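## 4. First set-up — Gravmont boot and shoe dryer

Read 4.1 before you plug anything in. Parts list is in section 2.

### 4.1 Where to put it

- Flat floor, indoors. Hallway or laundry room is fine.
- Keep 11 inches clear behind the fan grille.
- Not on deep carpet. Feet sink, air intake gets blocked.
- Not in a closet with the door shut.

**CAUTION:** Never run the dryer under coats or hanging towels. The outlet tubes get hot enough to scorch thin fabric.

### 4.2 Putting it together

1. Stand the base unit on its feet, switch facing you.
2. Push the two short tubes into the front ports. Quarter turn right until they click.
3. Long tubes go in the back ports — same quarter turn. These are for boots.
4. Slide the drip tray in from the left side. Ridge up.
5. Check the power switch is at 0. Then plug in.

Note: on units shipped before August the drip tray goes in from the right. Same tray, ignore the arrow on it.

### 4.3 Test run (empty)

1. Set the dial to LOW.
2. Set the timer to 11 minutes. Switch on.
3. Feel for air at all four tubes. Weak air at one tube = not clicked in, go back to 4.2.
4. Slight smell on the first run is normal. Smoke is not. Unplug and call.
5. Let the timer run out by itself so you know it shuts off.

### 4.4 Loading shoes

1. Knock off mud and grit outside first. Grit in the ports is the main reason units come back to us.
2. Pull out insoles. Dry them flat, seperately.
3. Loosen laces all the way down and pull the tongue forward. Don't take the laces out unless they are soaked.
4. Stuff very wet shoes with plain paper for an hour, then throw the paper out.
5. Lower the shoe over the tube, opening down. Don't force it. If it wont sit, use the other tube length.
6. Leave unused tubes open. Do not cap them.

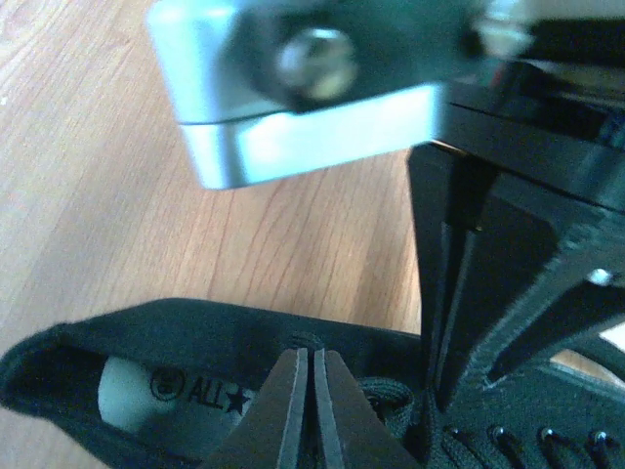 *Fig. 4-3. Black lace-up shoe on a wood surface.*

### 4.5 Heat settings

| Material | Dial | Max. tube temp |
|---|---|---|
| Leather, suede | LOW | 70 °F |
| Canvas, nylon | MED | 100 °F |
| Rubber boots | MED | 100 °F |
| Glued soles, any | LOW | 70 °F |

Not sure what it's made of — use LOW. Takes longer, up to 11 hours for a lined leather boot.

**CAUTION:** No shoes cleaned with solvent or treated with spray until fully aired. Fire risk.

### 4.6 After drying

- Switch to 0, unplug, let the tubes cool before you pull them.
- Empty the drip tray every time.
- Leather: wax or cream once cool. Not while warm.
- Relace last.

### 4.7 If it stops mid-cycle

1. Unplug. Wait for the base to cool down.
2. Clear the rear grille. Dust, pet hair, socks.
3. Plug in, reset the timer, try LOW.
4. Stops again — call the Bornau service desk, extension 1528, ask for Desta Araya. Have the serial number ready, it's under the base.

Section rev. 11 September 2010, S. Thaler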